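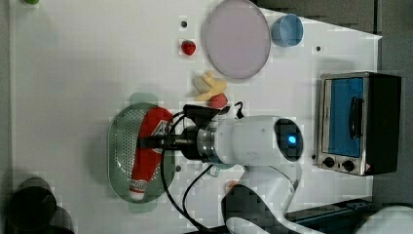 Dernon Foodservice Equipment | Branirstead Site | Bench Automation Group

The Bench Automation Group sets up and maintains the robot arms used in handling work at Branirstead. It is part of Test Engineering and reports to Jhonatan Sotelo.

Until the group was formed, all handling trials were done by hand. A technician picked up an item, moved it to a tray or plate, recorded the result and reset the table. One shift on the hand bench covered 148 picks. An arm now does the picking, and a shift covers 879.

The bench is stocked with ordinary kitchen items, including a toaster oven, a perforated strainer tray, a plate and a cup. Plush and toy food is used for grasp trials. Soft items deform under the gripper and show closing-force errors early.

No bench positions were removed when the arms came in. The work in them changed. Technicians lay out the table, review failed grasps, adjust gripper settings and write up faults for Cadwaladr, the controls team. Lifting and repeat reaching have dropped. Screen time has gone up, and a 20-minute break from the monitor is scheduled in each half of the shift.

Every technician completes the Gullamari course before working alone with an arm. It covers safe stops, cable checks and manual recovery, and is repeated every 2 years. Staff from other departments can apply for a place each March through their supervisor.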